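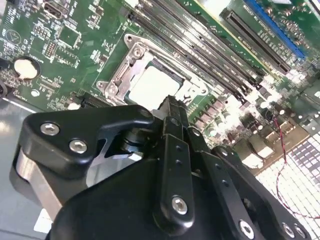 Skorthorpe is a small company that takes apart used computers with robots, so that the good parts can be sold again and the rest can be sorted properly. We write this page for customers, for people who want to work with us, and also for those who heard about our accident and would like to know what happened. Most of our work is done on desktop motherboards. The processor is the part that customers ask for most, and it is also the part where we made our biggest mistake. It sits in a metal bracket with a load plate and a lever, and the black finger of the gripper must come very near to it, with the memory slots just behind and many small components on all sides. There is not much free space for a machine that has made a wrong measurement.

Who we are

We started as a repair shop for office computers. At that time we bought broken machines from schools and offices, and we removed the useful parts by hand. The work was slow and hard for the neck and the eyes. After two years we bought a used robot arm and tried to teach it the most boring step, to pull out memory modules. It worked better than we expected, and step by step we gave it more to do.

Today we have two halls. In the first hall the computers are opened by people, because every case is different and a person is still much faster with that. In the second hall, which we call Magagula after the old name of the street, the robots work on the bare boards. The company Wivis makes the software that plans the movements of the arm. The lifting tool and the holders for the boards we build ourselves.

What went wrong

In June 2018 one of our robots damaged a full batch of boards during a night shift. It also came close to hurting a colleague the next morning. We want to tell both parts, and in the right order.

The robot had one task that night. It should open the lever of each socket, lift the load plate, and take out the processor. Before each board, a camera near the gripper looks for the socket and tells the arm how high it is. This height is then compared with a table of known boards. When the two numbers do not agree, the arm should stop and call for a person.

In the afternoon before, we had changed the lamp over the table. The old one was weak, and we had many complaints from our own people that they could not see well. The new lamp was much brighter. We checked it with our eyes and everybody was satisfied. We did not check it with the camera.

The top of a processor is smooth metal and it throws back the light very strongly. With the new lamp it became almost white for the camera, and so the edge between the processor and its bracket was hard to find. The software took the edge of the glare for the edge of the part. As a result it calculated that the socket was lower than it was in reality.

The comparison with the table should have caught this. But in the spring we had made the permitted difference larger, as the robot was stopping too often on boards that were slightly bent. We had written that this was a temporary setting. It was still there in June.

So the arm went down too far. It pressed the finger on the load plate and bent the lever on the first board, and then it did the same on the next ones. The force sensor did notice a contact, but in this task a contact is expected, and the limit was set for a strong push. In the morning we found 70 boards with damaged sockets. Many had bent contacts under the processor, and these could not be saved.

The morning after

The damaged boards cost us money, but the second part is more serious.

The last board had become stuck to the tool. A bent lever was caught behind the finger, and the arm had stopped with the board partly lifted from its holder. The screen showed a normal pause and no fault. Our colleague from the early shift opened the door of the cell and reached in to free the board by hand.

The door has a switch which takes the power from the arm, and this switch worked. However, the gripper is driven separately. Its supply was not connected to the door switch, and we did not know this. When the board was pulled, the gripper program understood that the part was lost, and it closed. The finger passed very near to the hand of our colleague and went through the edge of the glove. The hand was not injured. We were lucky, and we do not like to write this sentence.

We stopped the whole hall on the same day. It stayed closed for 8 working days. During this time nobody lost pay.

What we found

The gripper was added to the robot after the cell was inspected. The person who connected it took the supply from the nearest free terminal, and this terminal was always live. The drawing of the cell was never changed, so anyone who looked at the drawing would believe that the door switch stops everything. We do not blame the person who made the connection. We had no rule that a change on the tool must be looked at again by a second person, and we should have had one.

We also found that our people had opened the door in this way many times before. In the written procedure you must first press the stop button and wait for the lamp to go off. In practice it was quicker to only open the door, and the restart was easier too. We as managers saw this and did not say anything.

What we changed

The gripper now gets its supply through the same safety relay as the arm. When the door opens, both are without power. We test this at the beginning of each shift, and the result is written in a book that hangs beside the cell.

The bright lamp was taken away. We now use a flat light panel, which gives a softer light when it is set correctly, and we have learned that it must be set correctly also. If it stands too close, one side of the board becomes too bright and we have the old problem again in a new place. For this reason the camera takes a test picture of a reference board before each batch. The software counts how much of the picture is fully white. Over the limit, the batch does not start.

The permitted difference in height was put back to the original value. Yes, the robot stops more often now. A person comes, looks at the board, and decides. We accepted that this makes us slower.

We also gave the task two force limits. There is a low one for the way down and a higher one only for the moment when the lever is moved. If the robot meets three contacts that it did not expect, it ends the shift by itself and sends a message to the phone of the person on duty. The screen then shows a red page with the word FAULT. It cannot be mistaken for a pause.

All temporary settings have an end date now. When the date has passed, the robot refuses to start until somebody has renewed the setting or removed it. This was an idea from the early shift and we think it is the most useful of all the changes.

In July we opened the hall again, first with day shifts only. The first 900 boards were done with a person standing by the cell. Night work came back later, in small steps, and we still do not run a new type of board at night.

How we work with customers

The batch from that night belonged to our customer Skasevari, who rents computers to offices. We called them on the same morning, before we knew the reason, and we paid for the processors and boards which were lost. They asked to see the cell, and they came back after the repair to see it again. They are still our customer.

If something goes wrong with your parts, you will get a call from us and afterwards a short written report with photos. The report tells what happened, what we know and what we do not know yet. We send it also when the damage is small.

We take orders from 100 boards. For smaller quantities the preparation of the robot takes longer than the work, so we do these by hand, and the price is different. Please ask us before you send anything. Boards should come without the cooler if possible, and with the battery still in place, as we remove it ourselves and keep it apart from the other material.

Working here

We look for people who are patient and who say it when something seems strange to them. It is not necessary to have experience with robots. New colleagues spend the first weeks in the first hall with the opening of cases, and after this they learn the cells together with someone from the shift. In the training we read the report of the June accident from the first page to the last, including the parts which are not pleasant for us.

Anybody can stop a cell at Skorthorpe. You do not need to ask, and you do not need to be right.

Visits

Customers and school groups can visit the Magagula hall on working days in the afternoon. You need closed shoes, and long hair must be tied back. Safety glasses you will get from us at the door. Please write to the office one week before, and tell us how many people are coming and if somebody needs the ramp at the side entrance.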